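文字ピースの仕分け作業における卓面と皿の選定について、Gorkoraの教材管理担当者に話を聞いた。Gorkoraは小さな文字ピースを使う教材の貸し出しと整備を行う工房で、主力のセットはJevexと呼ばれている。1セットは66個。取材は5月の午後、作業台の脇で行った。

## 卓面の色

最初に尋ねたのは台の色である。文字教材の作業台には白か明るい木目が選ばれやすい。Gorkoraの台は濃い茶色で、艶がない。

「白い台を使っていた時期もあります。問題は黄色のピースでした。白の上に黄色を置くと、輪郭が拾いにくい。細い字ほど見落とします。茶色に替えてから、片付け後の残りが減りました」

候補は2色あり、もう一方は濃紺だった。濃紺では青いピースが沈むため、外したという。茶色の欠点は、赤系の暗い色との差が小さくなる点にある。

「暗い赤は茶色と明度が近い。照明を落とした夕方には差がさらに詰まります。そこで今は赤を少し明るい側に寄せた色で発注しています。色見本の番号を一つずらしただけですが、効果はありました」

艶のない面を選んだ理由は反射である。艶のある面では天井の照明が映り、その上に載ったピースの穴や切れ込みが読めなくなる。担当者によれば、卓面の反射は座る位置を変えると場所も変わるため、照明側の調整では対処しきれない。

## 皿の配置

仕分けには、ベージュ、淡いミントグリーン、青の3枚の丸皿を使う。いずれも浅い。文字は台の上に散らした状態で始め、指定に従って皿へ移していく。

「指定の仕方はいくつかあります。色で分ける、母音と子音で分ける、穴のある字とない字で分ける。皿の色とピースの色を一致させる指定は、初回には使いません。皿の色が答えを示してしまうので、何を見て判断したのかが記録に残らないんです」

皿の間隔については決まった寸法がない。隣り合わせにすると縁に落ちたピースの帰属が曖昧になるため、文字の山を囲むように離して置くことだけを定めている。
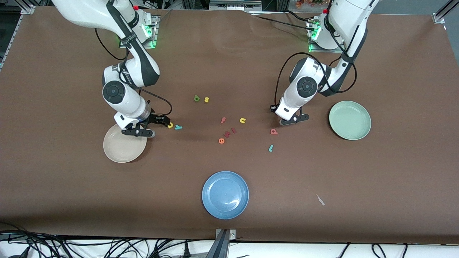
「青の皿だけ手前に離すのは、保留の置き場として使う場合があるためです。迷った字をいったんそこへ入れる。保留が奥にあると、文字の上を越えて手を伸ばすことになり、袖で山を崩します」

保留の皿には縁の幅が広いものが向くという。幅のある縁は持ち上げるときに指がかかり、中のピースに触れずに動かせる。反面、縁の上に字が載ることがあり、その扱いは規則にしておく必要がある。Gorkoraの規則では、縁に載った字は未分類として数え、作業者本人に置き直してもらう。

「係が直してしまうと記録が変わります。直す前の位置を紙に書き、それから声をかける。手間ですが、ここを省いた回の記録は後で使えません」

文字の山の広げ方にも基準がある。重なった字が残っていると、下の字は最後まで手をつけられない傾向がある。開始前に山を平らにならし、重なりをなくす。文字の向きは揃えない。上下が逆になった字も、裏返った字もそのままにする。

「向きを揃えると、読む作業になります。ここで見たいのは形の識別なので、逆さまの字が混ざっているほうがいい。ただし裏返しで別の字に見える組は、色で分ける指定のときだけ入れます」

## 浅い皿と深い皿

以前は深い鉢を使っていた。Duvedskaの教室から戻ってきた報告書に、鉢の底の字が確認しづらいという記述が続き、浅い皿への切り替えを検討したという。

「鉢は入れるのが楽です。落とせば中に収まる。ところが入れた後の確認が難しい。字が折り重なって、外から見えるのは上の層だけになります。浅い皿なら、少数のうちは全部が一層に並びます」

浅い皿の弱点は跳ねである。高い位置から離すと、ピースが縁を越えて卓面に出る。縁がわずかに立ち上がった皿で試したところ、跳ね出しは減ったが、なくなりはしなかった。最終的には、皿に近い高さで離すよう手順書に書き加えた。

皿の内側には、平らな中央部とその外の斜面との境目がある。境目がはっきりした皿では、斜面に載った字が中央へ滑り、数えるときに位置が安定する。境目のない、全体がゆるく湾曲した皿では、皿を運ぶたびに字が動く。

「運ぶ前と後で並びが変わるのは困ります。並べた順序を記録する回があるんです。平らな部分が広い皿を選べば、静かに運ぶ限りほとんど動きません」

艶については、卓面と皿で条件が違う。皿は洗う頻度が高く、艶のある表面のほうが汚れを落としやすい。反射で字が見えにくくなる不利は、皿が淡い色であればある程度まで許容できると担当者は説明する。淡いミントグリーンの皿に珊瑚色に近い赤や明るい青を置いた場合、照明が当たった部分でも色の差は保たれる。

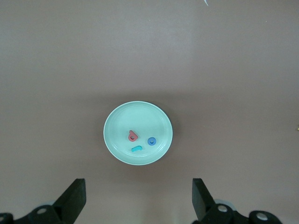 ## 小さいピースと穴

文字のほかに、輪の形や穴のあるピースも扱う。字形の一部として数えるのか、別の形として数えるのかは、指定ごとに決める。

「輪は厄介です。アルファベットのOとして扱うのか、単なる輪として扱うのか。説明を省くと、作業者によって入れる皿が分かれます。指定文に一行加えれば済むことなので、必ず書くようにしました」

穴のある形は持ち方にも影響する。細い字や輪は平らに寝ると卓面との段差が小さく、指先でつまみにくい。厚みを2ミリ増やした試作を作ったところ、つまむ動作は安定したが、収納箱の仕切りに入らなくなった。箱を作り直すか、ピースを元に戻すかで検討が続き、今は元の厚みを使っている。

「箱を替える費用が出せませんでした。仕切り箱はChisholmの倉庫に予備がまとまってあって、それを使い切るまでは寸法を変えられません。厚みの件は次の改版に回しています」

## 片付けと数の照合

作業後の照合は、皿ごとに数え、卓面に残ったものを加え、合計を66と突き合わせる。合わないときは、先に皿の裏と台の縁を見る。床はその後に調べる。

「床から始めると、歩くことで字を蹴ってしまいます。台の上を終わらせてから、立った位置を動かずに足元を見る。それで見つからなければ順に範囲を広げます」

欠けたまま次に貸し出すことはない。補充用の字は母音を多めに持っており、在庫の表は4か月ごとに更新する。紛失が多いのは小さい字と輪で、大きい字はほとんど失われない。

洗浄は皿とピースを分けて行う。皿は中性洗剤で洗い、布で拭いてから立てて置く。ピースは網袋に入れてすすぎ、広げて乾かす。穴の内側に水が残るため、袋のまま吊るす方法はやめた。

「乾ききらないうちに箱へ戻すと、隣の字と貼りつきます。無理にはがすと細い部分が曲がる。曲がった字は平らに置けなくなるので、交換の対象です」

卓面は固く絞った布で拭く。拭いた直後は色が濃く見え、暗い赤との差がまた小さくなるため、乾くまで文字を広げない。

## 今後の変更

次の改版で予定している変更を聞いた。皿の色の見直しが挙がっている。ベージュの皿に黄色のピースを載せると、白い台で起きたことと同じ問題が弱い形で残るという。

「ベージュを灰色に替える案を試しています。灰色なら黄色が立ちます。その代わり、茶色の台の上で皿自体が目立たなくなる。台の端に置いたとき、皿に気づかない人が出ました。縁だけ明るくした皿を探しているところで、決まっていません」

指定文の書き方も改める。現在の手順書では、皿を色の名前で呼ぶ箇所と、位置で呼ぶ箇所が混在している。位置で呼ぶと、向かいに座った係と作業者とで左右が逆になる。改版では色の名前に統一し、位置の記述は配置図に移す。配置図の下書きは作業台の横に貼ってあり、取材の時点では青の皿の位置に修正の線が引かれていた。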